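Call for participants: supporting artists and test audience, feature film "Dusteo"

Pemix is producing a feature-length mystery set in a mountain hotel cut off by a landslide. The script is adapted from a stage play, and the working title is Dusteo. Principal photography runs for 20 shooting days in March, on the Guerreiro stage and at one exterior location.

We are looking for two groups of participants.

1. Supporting artists
Hotel guests and kitchen staff, aged 18 and over. Previous screen work is useful but not required. Applicants must be free for at least 11 of the shooting days, including night calls. The rate is 95 pounds per day, with overtime paid by the half hour. Travel is refunded against receipts.

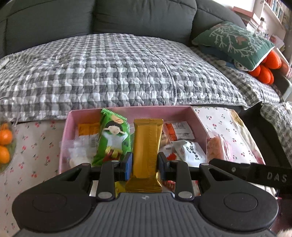
2. Test audience
A rough cut with temporary sound will be shown to 100 viewers at the Disora screening room. The running time is not fixed. Viewers fill in a form on plot, pace and the identity of the culprit, and must sign a confidentiality agreement before entry. Phones are handed in at the door - no exceptions. There is no fee.

How to apply
Send one email with your name, age, group number and the dates you can't do. Group 1 should attach two recent photographs, one head and shoulders and one full length, without filters. Do not send showreels. Files should be in JPEG format.

Fittings for group 1 take place before the shoot and are paid at half the day rate. Hair must not be cut or coloured between the fitting and the last shooting day.

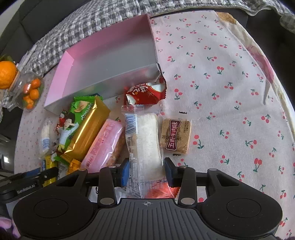 Can I apply for both groups?
You may apply for one group only. Test viewers must have had no contact with the script or the set.

Applications are read in order of arrival. Successful applicants receive a contract by email and should return it signed before the fitting.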